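The flat-pack table that wouldn't stay flat: a chat with a repair bench

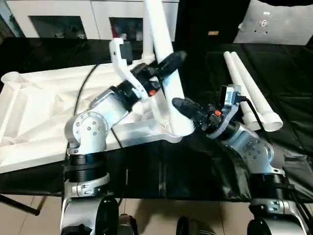 What do you do first when a plastic garden table comes in wobbly? You take it apart on a soft surface and look at the sockets, and you leave the tightening until you know what you're tightening.

That was more or less the first thing I learned at Ilitico, a small repair bench that takes in the kind of furniture most of us leave out by the shed and feel bad about. I'd gone along on Monday, July 13, 2020 with a folding table of my own in the boot (a Skandivero, bought in March, leaning badly by summer) and a list of questions I mostly forgot to ask.

The woman who runs the bench has mended 114 pieces of plastic furniture so far, and she keeps a book of them. "People think plastic can't be mended," she told me. "They'll glue a chair leg all day long, but a white table gets one crack and off it goes to the tip."

Her tables get covered before anything is put on them, usually with an old black sheet. I asked whether that was to save the worktop. "It's to save the plastic! White shows every scratch. And if you drop a little bit of it on black, you can see where it went." I've since done this at home and found a screw I'd been missing for a week.

We got on to ribs, which I hadn't expected to enjoy so much. The underside of a moulded piece is often all ridges and triangles, and she's very fond of a good triangle. "A flat sheet would bend like a biscuit tin lid. You put ribs across it and it holds itself up. When I see squares with nothing across the middle I know I'll be seeing it again."

And the sockets? She rolled her eyes a bit — they're where most of her work comes from. A tube goes in, grit goes in with it, somebody gives it a twist, and the rim splits. She washes them out with warm water and a bottle brush, then lets them dry for 12 hours before any glue goes near. She uses a two-part one from Jurić and won't hear a word against it.

My own table needed a new collar on one leg and a good scrub. It cost me 20 pounds, and I'd paid 41 for the whole thing, so I did wonder out loud if it was worth it. "Well, do you like the table?" she said. I do, as it happens. It's back on the patio with a pot of mint on it, and next month I'm taking her the Civard bench with the cracked seat.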